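Mernden Site Works Group
Minutes of the March meeting

Start 10:00. Quorum met. Minutes of the previous meeting accepted with one correction: the Dramby delivery note refers to red bricks, plain face, and the word "glazed" is struck.

1. Brick stock

Stock on hand stands at 3000, all stacked on the north side of the yard. A further 156 were set aside as chipped. The group agreed that chips on one long edge do not rule a brick out for the garden wall, as the worse edge can be laid to the back. Bricks with a crack through the body go to the rubble bay.

Fallahi has asked whether the set-aside bricks can be returned. The supply terms allow returns within 10 working days of delivery, and that period has passed. Reply to be sent.

2. Dry layout bench

The bench table is now covered with dark blue felt mat, replacing the bare top. Grit was marking the brick faces when they were slid into line. The mat is to be brushed down at the end of each session and not washed.

It was noted that bricks should be laid end to end with the short ends touching before any joint allowance is added. Starting with a gap has led to uneven rows on two earlier trials.

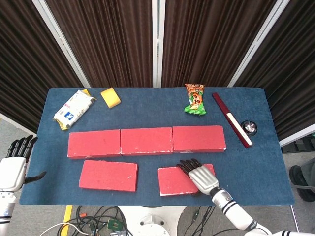 A row of three is enough to check the face line. Spare bricks stay on the near side of the mat until the row is straight, then are brought in one at a time. The sponge stays at the back of the mat, clear of the rows.

A question was raised about color match. The bench bricks have faded slightly against the yard stock. Agreed that they are for layout only and will not go into the wall. They are to be kept on the shelf under the bench.

3. Joint width

Two widths were discussed, 9 mm and 10 mm. The Inidwood drawings show 10 mm throughout. The narrower joint gives a better fit at the gate pier but leaves a cut brick at the far end. Decision: 10 mm, as drawn. The pier detail will be looked at again once the first course is down — no change to the drawings before then.

4. Mortar and storage

The sand cover has split along one side. Replacement approved. Lime bags are to be kept on pallets and turned so that the date stamp faces out. Up to 9 bags may be opened in one week; anything beyond that needs to be entered in the store book first.

5. Other business

The yard tap drips and has been reported. The bench lamp works again after a new plug was fitted.

Actions
Reply to Fallahi on returns — before next meeting
Order sand cover — this month
Move chipped bricks to the end bay — before first course
Print joint width note for the bench — done during the meeting

Meeting closed 11:20. Next meeting in April, same room.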